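Puvelero Folding Table with Printed Top – Owner's Guide
Section 3: Daily Use, Cleaning and Care of the Printed Surface

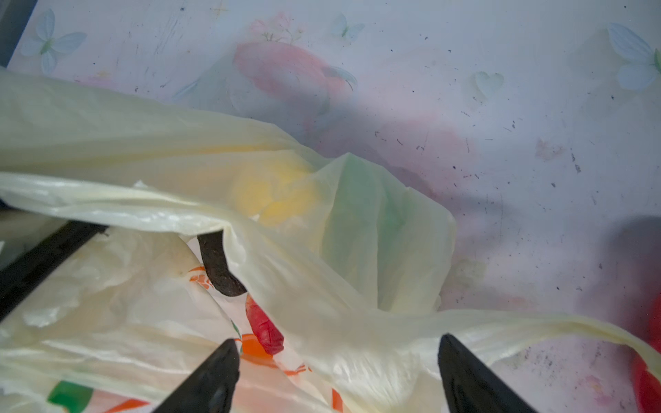

Page 7

Please read this section before you use the table for the first time, and keep it together with the assembly sheet. The section is valid for all Puvelero tables with the butterfly and flower print. For the plain white model the cleaning is the same, but the notes about the printed pattern do not apply.

3.1 About the surface

The top of the table has a white ground with a light lavender tint. On it are printed pale blue butterflies, pink flowers and small hearts in soft colors. The colors are light from the beginning. Some parts of the pattern, for example the large pink bloom, have no sharp border and go slowly over into the white. It is a property of the design and not a fault of the print.

Because the ground is light, dust and crumbs are seen on it very quickly. Small dark specks are in most cases only dirt and can be removed. Scratches can not be removed, but they can be made less visible (see 3.5).

3.2 Before you clean

1. Take all objects from the table, also the light ones. Plastic bags, paper and wrapping film must be lifted up and not pulled over the surface. Under a thin bag there can be sand or hard crumbs, and these make scratches when the bag is moved.

2. Shake the bags out over a waste bin, then fold them or throw them away.

3. Look at the surface from the side, against the light of a window or lamp. In this way you see which spots lie on top and which are in the surface.

4. Check that the legs are locked. A table that folds during cleaning can hurt your fingers.

CAUTION: Keep plastic bags away from babies and small children. There is a danger of suffocation. Do not leave empty bags lying on the table when children are in the room.

3.3 Dry cleaning (every day)

1. Take a soft brush or a dry cotton cloth.

2. Begin at the side which is farthest from you and move the crumbs in one direction only, toward your own side. Do not rub in circles. A crumb that is pressed down and turned will leave a mark.

3. Collect the crumbs at the edge with your hand or a small dustpan.

4. Clean also the narrow line where the printed surface meets the border strip. Fine dust stays there. An old toothbrush with soft hair works well for this.

Note: A vacuum cleaner may be used with the brush head. Do not use the hard nozzle on the print.

3.4 Wet cleaning (once a week, or after food and drawing)

You need:
– two soft cloths
– a bowl of lukewarm water
– a little dish soap, without sand or bleach

1. Always do the dry cleaning first (3.3).

2. Put three drops of dish soap into the water. More soap does not clean better, and it leaves a gray film that catches new dust.

3. Make the first cloth wet and press it out well. The cloth should be damp and must not drip.

4. Wipe the surface in long, straight lines. Go over the printed pattern with light pressure.

5. If dark specks remain, lay the damp cloth on them and wait six minutes. Then wipe again. Repeat this if necessary, but do not scratch with a knife or with your fingernail.

6. Wipe with the second cloth and clean water.

7. Dry the surface immediately. Pay attention to the edge, where water can go under the border strip.

CAUTION: Do not use acetone, nail polish remover, thinner or white eraser sponges on the print. They take away the color. The pale blue is the first to go, and it can not be repaired.

3.5 Stains and scratches

Pencil: Wipe with a damp cloth and a drop of soap. Most of it goes away at the first time.

Wax crayon: Put a paper towel on the place and warm it with your hand. Lift the towel and wipe with soap water.

Color from bags and packaging: The ink of some colored shopping bags can go over to a light surface, above all when the bag is wet or lies in the sun. Do not leave a printed bag on the table overnight. If you see a yellow or green shade on the white ground, clean it the same day according to 3.4. After some 3 days it becomes very difficult.

Please look two times before you start with this work. A thin bag with color in it can give the white table under it another tone, and when you take the bag away the tone is gone. The same is true for the shadow of a red or dark object that stands near the edge.

Pink spots: Compare first with the pattern sheet in your box. The soft pink areas can belong to the flower print. We have received tables back from customers who tried to wash the flower away.

Scratches: Fine scratches become less visible with one drop of Tedov surface milk on a dry cloth. Let it dry and polish lightly. Test it before on a small place at the corner.

3.6 What the surface can bear

– Weight: spread the load over the whole table and keep heavy things away from the folding line.
– Heat: do not put pots, irons or hair tools directly on the print. Use a mat.
– Sun: direct sun makes the print paler with the years. Turn the table from time to time, so that both ends receive the same light.
– Cutting: use a cutting board, also for paper.

3.7 Storing the folded table

1. Clean and dry the table completely.

2. Lay a cotton cloth over the print. Do not wrap the surface directly in plastic film or in bags – moisture stays under the film, and the folds can leave lines on the print.

3. Fold the legs and close the clip.

4. Put the table upright in a dry room, with the print to the wall.

If you store the table over the winter, open it in May and leave it for one day in the room before you use it.

3.8 Spare parts

Border strip, complete set: order number 225
Pattern sheet: free of charge, please write the model name on your letter
Tedov surface milk, small bottle: from your dealer

Spare parts are sent by Pasaribu Home Goods, Customer Service, Cillitz. Please add a copy of the receipt.

Edition December 2021
Continue with Section 4: Changing the Foot Caps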